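Bench mats: scratching, glare, and what to put underneath

Workshop Surfaces > Benches and Mats

auer_bench
Posted November 22, 2023

I am replacing the mat on a secondary bench and would like some numbers from people who have run one for a while. The existing mat is a dark teal Kunska, bought as a general electronics and light assembly surface. Work on it is mostly wire cutting, small fasteners and the odd bit of extrusion assembly. No hot work.

The top layer has scratched far more than I expected. There is no single deep cut. It is a web of fine lines over the whole surface, plus scuffs and pale smudges that do not come off with isopropyl. Under a low lamp it glares badly in one area and the scratches turn silver, so small dark parts get hard to pick out.
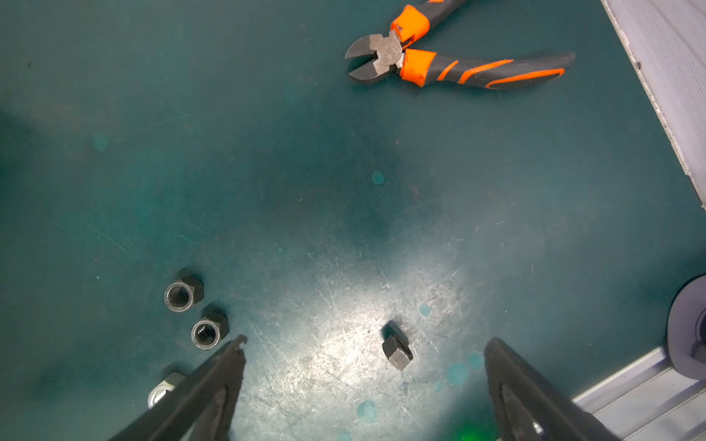 I keep diagonal cutters and loose hex nuts on it all day, and I suspect the nuts do more harm than the cutters. A nut dragged flat under a fingertip puts six corners on the rubber. The pliers mostly get set down and picked up again.

Questions:
Is a textured top layer worth the extra cost over smooth?
Does anyone flip their mat, or is the back face useless on all of these?
Has anyone measured glare before and after cleaning with something other than alcohol?

Bench is 115 cm wide, so anything cut from a roll is fine.

----

tinplate_lid
Stop using isopropyl on it as a routine cleaner. On a rubber top layer it pulls plasticizer out over time and leaves the surface drier and more prone to marking. Mat cleaner or water with a drop of dish soap, then a clean rag. The pale smudges may be dried residue and not damage. Try one corner before you order anything.

----

halfround
Disagree on the nuts. I assemble with nuts all day on a smooth mat and the marks I get are from swarf. Aluminum extrusion sheds fine chips from the cut ends, they embed in the bottom of whatever you slide across the bench, and then everything is sandpaper. Deburr the ends away from the mat and vacuum the surface before you start. My last mat went 5 years that way.

Wire offcuts do the same thing. Flush cutters leave a sharp end and it goes under your wrist.

----

auer_bench
The swarf point is fair. The rails do get slid around on the mat and I have never vacuumed it, only wiped.

I will test soap and water on a corner tonight.

----

Condo_Shop
Textured is worth it for glare and bad for everything else. Nuts do not roll as far, but grit sits in the texture and you cannot wipe it out, you have to brush it. I went back to smooth after one winter. I fixed the glare by moving the lamp to the side and raising it.

On flipping: a two-layer mat has a conductive back. If yours is static dissipative and you care about that, do not flip it. If you do not care, flip it.

----

halfround
Seconding the lamp. A scratched surface under a low lamp always looks worse than it is.

----

millwright_k
Nobody has mentioned a sacrificial sheet. I have an Aller cutting sheet, A3, on top of the mat where the real work happens, and replace it when it gets ugly. The mat under it still looks new. The fasteners go in a magnetic dish and never touch the bench.

----

Condo_Shop
A sheet on top means an edge in the middle of the bench, and every small part finds it. I tried it for a month. It also defeats the grounding, if that matters to the OP.

----

millwright_k
Tape the edge. Grounding I grant you.

----

auer_bench
Soap and water result: some of the smudges came off, the rest are abrasion. Scratches unchanged, obviously. The test corner is less shiny than the area I had been doing with alcohol - no meter, so that is by eye only.

Grounding is not needed on this bench. Plan is to raise the lamp, flip the old mat, and run it until December before deciding on a smooth replacement. Dish for the nuts is ordered.

----

tinplate_lid
Clean the bench top before you flip it. Anything trapped under there will print through.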